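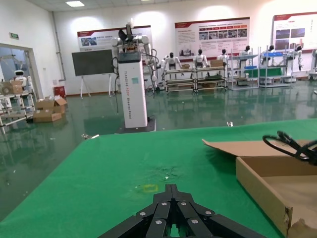
Do I need to be a tidy person to take part?

Anyone with a cupboard, a shed or a space under the bed can join, tidy or not.

Get involved > Calls for participants > The Curkari Keeping Diary

4 min read

I'm looking for people in and near Karnska who are willing to write down what they keep at home and why they keep it. I've been running the Curkari Keeping Diary on my own for a while now, out of Room 401 in the old Kirkegaard building, and I love it more every round! The first lot of diarists sent me 659 entries between them. I read every one, mostly on the tram, and one about a drawer of single gloves made me miss my stop.

What I'm after is the ordinary stuff. Spare buttons, the instructions for a kettle that went to the tip years ago, a child's school shoes, the lead that might fit something. People tend to write to me first about their grandmother's brooch (and please do, I like a brooch), but I learn far more from the things you'd be embarrassed to show a visitor. The entries will go into a small book and a reading afternoon in Wusen in December, with your name or without it, whichever you like.

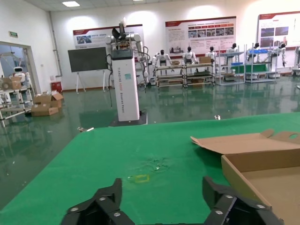
Green work surface with a yellow tape marker.

So what would you be doing? Once a week you pick one thing you've kept, and you write up to 200 words about it. Longer is fine if you get carried away, but I may ask to trim it for the book. Tell me where it lives, how long it's been there if you know, and whether you've ever tried to get rid of it. Spelling doesn't matter in the least. If you'd sooner talk than type, you can leave me a voice message and I'll write it up and send it back for you to check.

You don't have to throw anything out. I get asked that a lot, usually by someone whose other half has signed them up. I'm not a decluttering coach and my own hall cupboard would frighten you — the door only shuts if you lean on it.

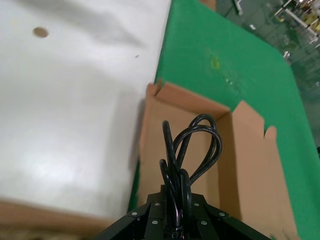

WHO CAN JOIN

You need to be 18 or over and live in Karnska, Wusen or one of the villages on the bus route between them. Renters, owners, students in one room, people on boats, all welcome. Last time nearly everyone who came forward had lived in the same house for donkey's years, so I'd be especially glad to hear from anyone who has moved a lot lately. What makes it into the van every single time? What do you unpack last, or never?

I have space for 43 diarists in this round. If more of you write in I'll keep a waiting list, and I do use it, as a few people always drop out once the garden wakes up.

Two from the same household is fine too, as long as you each write your own diary and don't peek. I had a couple do it last time who both wrote about the same biscuit tin, and you would never have guessed it was one tin.

WHAT YOU GET

There's no fee, I'm afraid. You get a notebook if you want a paper one, a copy of the book when it's printed, your bus fare to the reading, and tea and something baked whenever you call in at Kirkegaard. I'm in most mornings. The lift is slow but it works, and there's a bench on each landing if you'd rather take the stairs in stages.
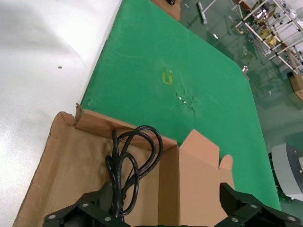

Black power cable in an open cardboard box.

HOW TO APPLY

Send me a few lines about yourself and about one thing you've kept that you can't quite explain. That's the whole form! No CV, no references. You can email through the Curkari contact page, or put a note through the door at Kirkegaard marked "Keeping Diary" with a phone number on it that I can read (I've lost at least one good diarist to a seven that might have been a one).

Please get in touch by 28 February 2023. I'll reply to everyone, and if you're in, I'll ring for a quick chat before you start so you can ask whatever you like. Photos of your things are welcome but not needed, and please leave out anything with your address or bank details on it.

You can stop whenever you want to, and if you change your mind about an entry, tell me before the book goes to the printer and I'll take it out.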